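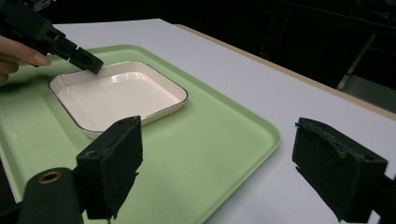
One white dish, square, on the green tray.

I have been trying to own less crockery. It has gone about as well as you'd expect from someone who owns four gravy boats and makes gravy at Christmas.

The rule for February was simple. Everything comes out of the cupboards, everything gets a turn on the green tray, and anything I can't defend goes in the box for the charity shop. The tray is plastic, the colour of a mint that has been in a coat pocket, and it's far too big for any cupboard I've got. It has lived down the side of the fridge since we moved in. I did not put the tray on the tray, so technically it was never up for judgement.

The square white dish took me the longest. I bought it from Sotomayor, the homeware place by the station that closed and then reopened selling the same things for more money. There were two of them once. The other went to my sister's with some olives in it and has chosen to stay.

The case against: it's square. Square dishes don't stack with round ones, and everything else I own is round. It wastes the corners of the shelf and then wastes its own, as you can't get a spoon into them properly. The sides are shallow as well, so anything with a sauce has to be carried across the room at the pace of a bride. It has a thin dark line round the rim, which I thought very smart in the shop and which now makes every dinner look like a notice of bereavement.

The case for: I like it. Crisps look good in it. So do tomatoes, if someone else has cut them up.

My friend Leire Ibarra came round to help, by which I mean she sat on the worktop with a coffee and said "bin" at intervals. She once moved flat with two plates and a saucepan and has been insufferable ever since. She let me keep the Motine jug (chipped, but it pours) and the big blue bowl. She said no to the fondue set, no to the egg cups shaped like hens, and nothing at all about the square dish, just looked at it for a while and then at me.

Over 100 things went in the end, if you count lids. I did count lids. A good few of them had no container, and I'd been keeping them in case the containers came back.

The cupboard over the kettle now shuts without being leaned on, and I can reach the colander without taking out three other things first. The hens are in the boot of the car, waiting for me to drive past the charity shop at a time when it's open.

The square dish is back on the top shelf — at an angle, as it won't go in straight. March is the cutlery drawer. Leire has already said she's free.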